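Okay friends, settle in with a cuppa, I have a few thoughts about going back to uni as a grown-up and they won't fit in one post. (1)

Some of you know I finished my diploma in December after a fairly meandering go at it. I started straight out of high school, dropped out after two semesters, worked for ages, and then went back part-time at Pistow College with a mortgage and a dodgy knee. (2)

What got me over the line was credit transfer. If you've never heard the term, it's where the college looks at the subjects you've already passed somewhere else and decides whether you have to sit through them all over again. It can save you a whole year! It can also drive you up the wall. (3)

My first application came back with two subjects recognised out of six. I had a little cry in the car, I'll admit it, and then I rang Evdokia Kokkinos in student services, who was an absolute gem and told me to ask for a review and send in the full subject outlines (the old ones, from the years I was enrolled). (4)

So that's my first bit of advice: dig out your outlines. The transcript only gives a title and a mark, and "Communication A" could be anything at all. My old campus had them archived and the library emailed them over on the Monday, no charge, lovely people. (5) 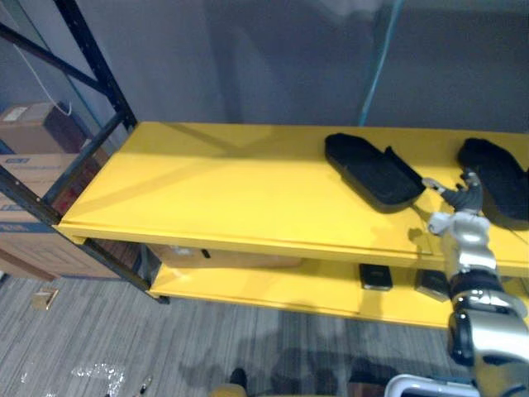
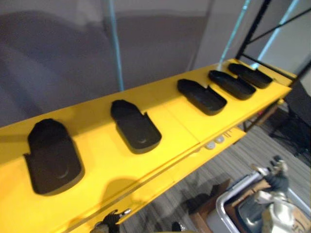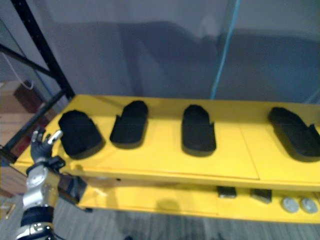 Yellow shelf, black shapes. (6)

Second bit of advice, and I wish I'd known this at the start: there's usually a time limit on how old your study can be. At Pistow they'll look at older subjects if you can show you've been using the skills at work, so I got my manager, Levente Fülöp, to write me a letter. He wrote two pages, bless him, and I only needed a paragraph. (7)

Third, check what it does to your fees and your study load before you say yes. I nearly accepted everything at once, which would have dropped me below the load I needed for my bursary that term. Tươi Từ from my tutorial group spotted it over lunch and I've owed her a coffee ever since. (8)

The review took longer than I'd have liked, and in the end they gave me all but one. The holdout was statistics. I did it again, grumbled the whole way through, and came out with a better mark than I got at eighteen, so I suppose I can't complain too loudly (I still do). (9)

If you're sitting there with half a qualification in a drawer and wondering whether you've left it too long, please just ring and ask. Ask for someone in student services by name if you can, and write down what they tell you, with the time of the call. (10)

A few of you have messaged about the form itself. I'm happy to go through mine with anyone who's applying at Pistow, only give me until the weekend, I've got my sister's kids here and the kitchen table is under a mountain of colouring books. (11)

Oh, and Pantelis asked whether the review costs anything. Mine didn't, but read the fine print at your own place, the rules are different everywhere! (12)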